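News > Language Teaching > Assessment

September
By Blair Matheson, Nallska Language Teachers' Network

NALLSKA ADOPTS REVISED SPEAKING ASSESSMENT FOR SCHOOL LANGUAGE LEARNERS

The Nallska Language Teachers' Network has adopted a revised speaking assessment for use in its member schools. The assessment, known as Fuvia, replaces the recorded monologue used until the end of the last school year. It applies to all modern languages taught at lower secondary level.

Fuvia consists of 2 tasks. In the first, the pupil exchanges information with a partner using a role card. In the second, the pupil answers follow-up questions from the teacher on the same topic. The complete assessment lasts 11 minutes per pair, including the time allowed for reading the cards. Dictionaries are not permitted.

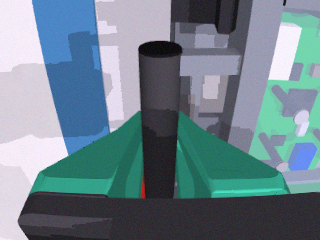 Marks are awarded out of 50. Interaction carries the largest share, followed by range of vocabulary, accuracy and pronunciation. A pupil who asks for a word to be repeated in the target language does not lose marks for doing so. Switching to English is recorded on the mark sheet and affects the interaction score only.

The role cards and marking guide were trialled over two terms in schools in the Vuna and Twal districts. A total of 3393 pupil performances were marked during the trial, each by the class teacher and by a second marker from another school. Differences between the two marks were largest for pronunciation, and the wording of that scale has been rewritten. The scale now refers to whether a listener can follow the pupil at normal speed. Mentions of native-like accent have been removed.

"The old test told us how well a pupil could prepare a talk," said Blair Matheson, who edited the marking guide. "Teachers wanted a mark that reflected conversation, and they wanted it to fit into ordinary lesson time."
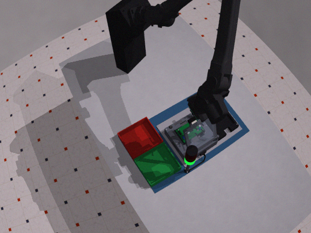
Can schools continue to use the recorded monologue?
Schools may keep it as a classroom exercise, but marks from it will no longer be accepted for the network's speaking certificate.

Role cards are supplied in separate sets for each language. They must be kept unopened until the morning of the assessment. Schools teaching a language for which no set is available may translate the English master cards and should send a copy to the network before use.

Marker training will be held in Twal and repeated online. Teachers who took part in the trial need to complete only the section on the new pronunciation scale.

Contact: Press Desk, Nallska Language Teachers' Network | Copyright Nallska Language Teachers' Network | Back to top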